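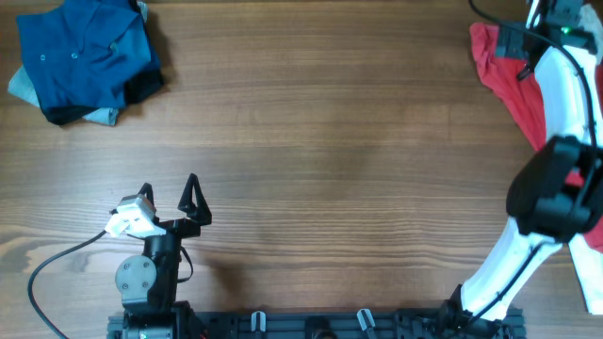
Figure 1. Tabletop with a teal-blue button-up shirt on top of the folded stack and a red garment at the right.

Heywood Folded Clothes

A small collection of notes and images about clothes on a table: shirts, tops and other everyday garments, some folded, some bunched up. Put together by Leanne Clegg and Themis Sotiropoulos. Current version dated 1 January 2023.

Contents

images/ holds 300 images, all JPEG
labels.csv has one row per garment
sessions.csv has one row per session, 12 in all
folding_notes.txt has the folding steps used in each session
CHANGES.txt

Garments

The wardrobe is 80 pieces. Most came from a secondhand shop in Terkdale and the rest from our own closets. Everything was washed once before use and nothing was ironed. Socks, underwear and anything with sequins were left out. Sizes run from child's medium to adult extra large.

Labels

Each row in labels.csv has these fields:

garment_id: matches the number in the wardrobe list
type: shirt, top, pants, skirt, towel, other
color: the plain color name, one or two words
closure: buttons, zipper, none, unknown
state: folded, loosely folded, crumpled, flat
visible: full or partial

Use "unknown" for closure when the front of the garment is hidden. A garment under another one gets its own row if any of its fabric shows. If you can tell there is fabric but can't tell what kind of garment it is, type is "other".

"Loosely folded" was the hardest call. We used it for anything with a recognizable fold and soft or uneven edges. Crumpled means no fold could be made out. Ye-ji Seol and Mervyn Dunmore labeled everything separately and then went over the rows where they differed. Most of those were loosely folded against crumpled.

Color names

Dark blues, teals and blacks are hard to separate on a warm brown table. Teal-blue is kept apart from navy. Where a dark fabric could be either navy or black, the color field says "navy-black". Pale gray-blue is entered as written and was not merged with gray.

Known problems

Rows from session 2 use "pullover" as a type. Read it as "top".
Roughly a tenth of the rows have no closure value at all. Treat a blank as unknown.
Shadows next to a stack have been labeled as dark fabric in a few places. Please report any you find.

Changes since October

Added the towel type. Fixed duplicate garment numbers. Moved the folding steps out of this file and into folding_notes.txt.

Contact

Colin Tapley looks after corrections. Include the file name and the garment_id.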